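Journal de l'unité de neurophysiologie cellulaire
Institut Åberg, site de Zevville
Lundi, septembre

La journée a été consacrée à la reprise des enregistrements sur tranches d'hippocampe, interrompus pendant la fermeture estivale. L'unité poursuit son étude de la plasticité à court terme entre les fibres moussues et les cellules pyramidales de CA3, dans le cadre du programme Memia. La question demeure celle qui figurait dans le projet initial : dans quelle mesure la facilitation observée lors de trains de stimulation brefs dépend-elle de la concentration extracellulaire en calcium ?

Les premières tranches ont été placées en chambre de récupération à 9 h 15. L'état du tissu a été jugé satisfaisant, à l'exception d'une préparation dont la couche pyramidale présentait un gonflement marqué et qui a été écartée. Deux cellules ont pu être maintenues en configuration cellule entière jusqu'au terme du protocole. La résistance d'accès de la seconde a dérivé en fin de matinée ; les derniers balayages seront exclus de l'analyse.

Joar Isaksson a présenté à l'équipe la nouvelle version du module de détection des événements synaptiques, développé avec la société Zastis. Le seuil est désormais fixé à partir du bruit de chaque tracé, et non plus saisi par l'opérateur. L'unité a demandé que l'ancienne méthode reste disponible jusqu'à la clôture de la série en cours – les comparaisons avec les données du printemps en dépendent.

Il a été rappelé que la fréquence du train est fixée à 100 Hz pour l'ensemble des expérimentateurs. Une divergence avait été relevée dans deux cahiers. Les fichiers concernés portent maintenant une annotation et seront traités séparément.
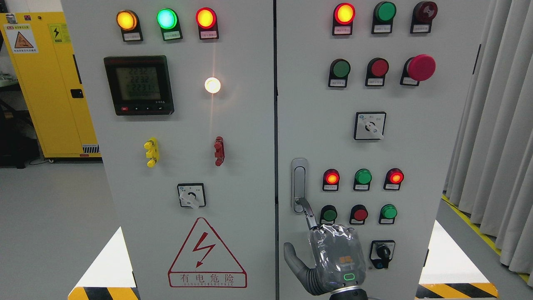 L'après-midi, les solutions ont été préparées pour la semaine. Le liquide céphalorachidien artificiel à faible teneur en calcium a été vérifié à l'osmomètre, puis étiqueté et conservé en chambre froide. Le lot de picrotoxine entamé en juin est presque épuisé ; une commande a été transmise au service des achats, sous réserve de l'accord de la direction.

La discussion sur le manuscrit a été brève. L'unité convient que la figure consacrée aux courants de repos doit passer en annexe et que le résumé, limité à 2000 caractères, sera repris après les dernières cellules témoins. Le titre reste à arrêter – la formulation actuelle laisse entendre un mécanisme présynaptique que les données ne suffisent pas encore à établir.

Demain : deux tranches témoins, puis contrôle des électrodes de stimulation. La salle est réservée à partir de 8 h 30.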